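Comparing two finger designs for folding clothes with a two-arm robot

Project report by Loïc Guillot

Introduction

Our group had one term to find out which of two gripper fingers was better at holding thin cloth. The arms and the control software were already set up in the lab, so the only parts we changed were the fingers and the closing force. We called the first set Texier and the second set Giririk, after the folders they were saved in.

The Texier fingers are flat on the inside and 2 mm thick at the tip. The Giririk fingers have the same outline with a shallow groove cut across the pad. Both sets were printed on the same machine in the same white plastic. We printed the first versions in August and had to throw them away, as the screw holes did not line up with the wrist.

Method

Each trial started with a garment laid on the table. The two arms had to take hold of it by two corners, pull the edge straight and fold it. A trial counted as a pass if neither corner slipped before the grippers opened. The arms were driven by one operator using a pair of leader arms, and the same person did all the trials so that skill would affect both sets equally. We ran 514 trials with the flat fingers and 514 with the grooved ones. Closing force was set in the software on a scale that goes up to 1000, and we kept it at the same value throughout. 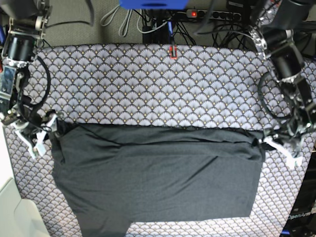

Leif Ekström thought the pull between the arms mattered more than the shape of the pad, and that we should have measured it. He was right that we had no force sensor at the wrist. We tried to work out the load from the motor current, but the readings jumped about too much when the arm changed direction.

Results

The flat fingers failed 74 times. The grooved fingers failed less often on thick knitted cloth but did worse on thin shirts, where the groove left a gap and the cloth crept out sideways. Most slips came while the edge was being pulled straight. Very few happened while the arms were lowering the cloth.

We also lost time to cables. When a wrist turned too far its cable went tight and the joint stopped, so those trials were run again.

Further work

The next group should try a soft pad on the flat fingers and log the current at a higher rate. The print files are in the Fandusix folder on the lab drive.

Comments (3)

Zarkonix
Did you try sandpaper on the pads? We used it on ours and it held well but it pulled threads.

Loïc Guillot
No, only bare plastic. Pulled threads would be a problem for us as we reuse the shirts.

Leif Ekström
Please add the force setting to the method section, it isn't given anywhere.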